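Stand 3. Juni 2020, Werkstatt Womitz, hinterer Raum. Geprüft hat Junhao Zeng, die Kommentare in Kursiv sind von mir (Jianguo Yu), weil ich danebenstand und es nicht lassen konnte. Gilt für beide Handgreifer, "Gakden" und "Xiao". Wer wissen will, welcher welcher ist: steht innen im Gehäuse. Ja, man muss dazu aufschrauben.

Legende: [x] in Ordnung, [ ] offen, [~] geht so, bitte nicht weitersagen.

## 1. Greifer, Mechanik

- [x] Gehäuseschalen ohne Risse, besonders an den Ecken der Aussparungen
 *Beim Xiao ist eine Schale neu gedruckt. Die alte hatte einen Haarriss, der seit November "beobachtet" wurde. Wir haben ihn sehr gründlich beobachtet.*
- [x] Alle Schrauben vorhanden und handfest
- [~] Finger laufen ohne Haken auf und zu
 *Gakden hakt kurz vor dem Schließen. Junhao sagt, man gewöhnt sich daran. Das hat er über die Werkstatttür auch gesagt.*
- [x] Gelbe Fingerkuppen sitzen fest, Kleber ausgehärtet
 *Zugtest mit der Hand. Wer mit den Zähnen testet, trägt das bitte separat ins Buch ein.*
- [x] Quetschstelle zwischen Finger und Gehäuse: Kante gebrochen, kein Grat
- [ ] Warnaufkleber an der Quetschstelle
 *Liegt seit Wochen ausgedruckt im Regal. Bisher hat er dort niemanden gewarnt.*
- [x] Handgriff hält, Daumen kommt beim Schließen nicht zwischen die Hebel
 *Gilt für Daumen normaler Bauart.*

## 2. Strom und Kabel

- [x] Netzteil ausgeschaltet, bevor am Greifer geschraubt wird
- [x] Sicherung 500 mA eingesetzt, Ersatz in der Schublade
 *In der Schublade lag auch eine andere, überbrückt mit Alufolie. Die habe ich mitgenommen. Der Urheber darf sich bei mir melden, es gibt Kaffee und ein längeres Gespräch.*
- [x] Zugentlastung an beiden Greifern
- [~] Kabel so geführt, dass sie die Bewegung nicht behindern
 *Junhao: "passt". Ich: siehe Abschnitt 3.*
- [ ] Keine losen Stecker auf der Arbeitsfläche
 *Durchgefallen. Ein loser Stecker auf dem Tisch ist entweder stromlos und überflüssig oder er ist es eben nicht, und dann möchte ich es vor dem Anfassen wissen. Bitte abziehen, aufwickeln, an den Haken.*
- [x] Mehrfachsteckdose nicht in einer zweiten Mehrfachsteckdose
 *War sie. Jetzt nicht mehr.*

## 3. Tisch und Übungsmaterial

Aufgabe ist zurzeit Besteck in schmale Schalen legen, einer unten am Tisch, einer gegenüber. Klingt nach Kindergarten, bis man versucht, mit zwei Fingern ein Essstäbchen gerade zu halten.

- [x] Tisch steht fest, Rollen gebremst oder keine Rollen
- [x] Tischplatte sauber, keine Späne, kein Kleber
- [x] Stäbchen und Löffel ohne Splitter
 *Ein Stäbchen aussortiert. Es dient jetzt als Rührstab für Epoxid und ist dort glücklicher.*
- [x] Schalen ohne Sprünge und scharfe Kanten
- [~] Schalen rutschen beim Ablegen nicht weg
 *Doch, ein bisschen. Rutschfeste Folie ist bestellt, bei Cesum, und dort offenbar gerade sehr beliebt.*
- [x] Keine Getränke auf der Platte
- [ ] Kabel am Tischrand gebündelt
 *Auf beiden Bildern liegt ein schwarzes Kabel mit Stecker auf der Platte. So viel zu "passt".*

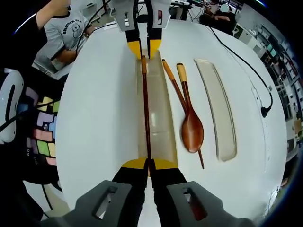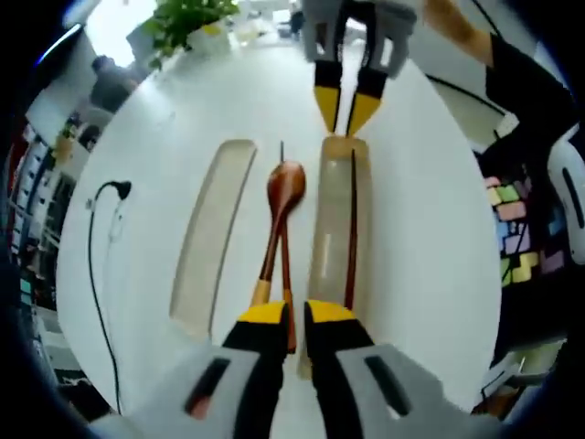 - [x] Wer gegenüber greift, sagt Bescheid, bevor er loslässt
 *Funktioniert, seit wir uns auf ein Wort geeinigt haben. Vorher gab es "gut", "ja", "jetzt" und ein Brummen, das zweierlei bedeuten konnte.*
- [x] Lange Haare zusammengebunden, Ärmel eng oder hochgeschoben, keine Kordeln
- [x] Stühle so weit weg, dass man rückwärts ausweichen kann
 *Einmal geübt. Ein blauer Fleck am Schienbein, danach den Stuhl noch etwas weiter weggestellt.*

## 4. Probelauf

Pro Greifer 20 Mal öffnen und schließen ohne Last, danach mit Stäbchen. Beide Hände gehören an das Gerät oder hinter den Rücken. Eine Hand "nur kurz mal dazwischen" ist keine der beiden Möglichkeiten.

- [x] Leerlauf Gakden
 *Mit Haken, siehe oben. Das Geräusch dabei ist neu: ein leises Klicken. Junhao hält es für Charakter.*
- [x] Leerlauf Xiao
- [x] Stäbchen greifen, halten, ablegen
- [~] Löffel greifen, halten, ablegen
 *Am Stiel geht es ordentlich. An der Laffe dreht er sich weg, und zwar immer in Richtung desjenigen, der gerade erklärt, wie man es richtig macht.*
- [x] Haltekraft am Finger gemessen, Grenzwert der Werkstatt: 8 N
 *Gemessen mit der Federwaage vom Angeln. Beide darunter. Die Waage riecht.*
- [ ] Messung mit einer Waage wiederholen, die nicht vom Angeln kommt
- [x] Kamera am Greifer fest verschraubt, Sicherungsschnur eingehängt
 *Der Schraubensicherungslack ist blau. Meine Finger auch.*
- [x] Speicherkarte vor dem Start geprüft
 *Kein Sicherheitspunkt, aber es dient dem Frieden in der Werkstatt. Wir hatten einmal einen ganzen Nachmittag auf einer vollen Karte.*

## 5. Raum

- [x] Fluchtweg frei, mindestens 600 mm zwischen Tisch und Regal
 *Mit dem Zollstock nachgemessen, an der engsten Stelle. Vorher musste ein Karton umziehen, auf dem "nicht bewegen" stand. Inhalt: weitere Kartons.*
- [x] Feuerlöscher erreichbar, Prüfplakette gültig
- [x] Verbandkasten vollständig
 *Bis auf die Pflaster in der praktischen Größe. Vorhanden sind noch welche für Fingerkuppen von Kleinkindern und eines für ein Pferd.*
- [~] Licht ausreichend
 *Am Tisch ja. Hinten am Regal liest man die Beschriftungen nach Gefühl.*
- [x] Notschalter am Netzteil beschriftet und von beiden Plätzen erreichbar
 *Von meinem Platz aus, wenn ich mich strecke. Die Verlängerung kommt auf die Liste.*

## 6. Offen bis zur nächsten Prüfung

| Punkt | Wer | Bemerkung |
|---|---|---|
| Lose Stecker weg, Kabel bündeln | Junhao | bitte vor der nächsten Runde |
| Warnaufkleber anbringen | Junhao | dritter Regalboden, unter dem Lötzinn |
| Haken und Klicken am Gakden | Jianguo | Gehäuse auf, Führung fetten, wieder zu |
| Federwaage ersetzen | Jianguo | oder wenigstens lüften |
| Rutschfeste Folie | Jianguo | noch einmal nachfragen |
| Pflaster | beide | Menschengröße |

Freigabe: Xiao ja. Gakden ja, solange das Klicken nicht lauter wird; wird es lauter, Netzteil aus und mich holen. Freigabe für den Tisch erst, wenn der erste Punkt der Tabelle abgehakt ist, und zwar von jemandem, der nicht Junhao heißt.

J. Yu / J. Zeng

*Nachtrag Junhao: Das mit der Tür stimmt, man gewöhnt sich wirklich daran. Kräftig anheben, dann ziehen.*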